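Painting interior doors a color: yes or no? (long, sorry)

tilly_marsh
OK so I need opinions before my September paint day. We have seven interior doors, all builder white, all yellowed, and I am sick of looking at them. I want to go dark and moody on every one of them. My husband wants white again "so it looks clean." We have been having this fight since spring and I'm ready to let strangers settle it!

Walls are mostly a warm cream, one brick wall in the den. Doors are the raised panel kind with a million little grooves. Budget isn't huge. What would you do?

Gusthorn
White. You'll get tired of a color in two years and then you get to sand all those grooves again.

pancake_lou
Color color color. I did mine in a deep green four years ago and I still stop in the hallway and grin at them like a fool. Guests always say something. Nobody has ever complimented a white door in the history of my house.

Gusthorn
Guests are being polite, Lou.

pancake_lou
Rude lol

M. Hailu
Meron here, I painted houses for 16 years before my knees gave up. Color is fine, the prep is what matters. Take them off the hinges. Number each door and its hinges with a pencil mark on the top edge. Degrease around the knob twice, that spot is always worse than you think. Scuff sand, wipe, bonding primer, sand again lightly, two thin coats. Do the panels first, then the rails, then the stiles, and keep a dry brush handy for the drips that collect in the corners of the moldings.

And let them cure. Dry to the touch is one thing, but hang them too soon and they'll stick to the stop and peel.

tilly_marsh
This is so helpful, thank you. How long for curing? The Plidero can just says "allow adequate time," thanks Plidero.

M. Hailu
I'd give it a full week if you can stand having no bathroom door.

tilly_marsh
We have one bathroom and a teenager. So, no, haha. Maybe that one goes back up early and gets babied.

saltbox_ray
Hang a curtain on a tension rod. Did that for most of a summer.

Amanuel Wubshet
I'm going to disagree with Meron on taking them down. I did all of mine in place, with the knobs off and the hinges taped, and they came out great. Half the dings on a door come from carrying it to the garage and back. Boteck makes a little foam roller that gets right up to the molding, cost me next to nothing.

M. Hailu
You can do it hanging, sure. I've also fixed a lot of doors that were done hanging. Runs, mostly.

Amanuel Wubshet
Mine don't have runs!

Gusthorn
Post pics then.

Amanuel Wubshet
At work, will do it tonight.

tilly_marsh
While we wait, can we talk color? I had charcoal picked out, but now I'm drifting toward blue-green. My worry is the den, what with the brick. My sister says anything green next to brick looks like a pizza place.

pancake_lou
Your sister is wrong and I say that with love. Blue-green and red brick are best friends. Here's the combo:

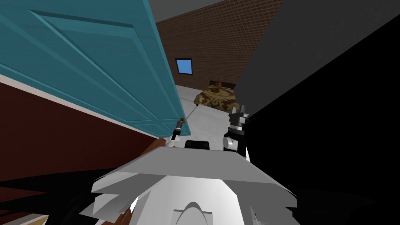 Teal panel door, off-white trim, red-brown brick at the back

tilly_marsh
Ohhh. OK. I might be sold.

Gusthorn
Looks heavy to me. Dark red wall AND brick AND that door? Too much going on.

pancake_lou
Her walls are cream, Gus! It'd be way softer in her place.

saltbox_ray
I like that the trim is light. If you go teal, leave your trim alone, it gives your eye a break.

M. Hailu
Get a sample pot, paint a big piece of cardboard, and lean it against the brick for a few days. Look at it at 7 in the morning and again with the lamps on. Teal can go almost black at night.

tilly_marsh
Doing that this weekend. Rewi has sample pots on sale, so I'm grabbing the teal and the charcoal both. Husband has agreed to "look at cardboard," his words.

Amanuel Wubshet
Home now, my phone won't upload. Tomorrow.

Gusthorn
Uh huh.

pancake_lou
Tilly, please come back with the cardboard results, I'm weirdly invested in your doors now.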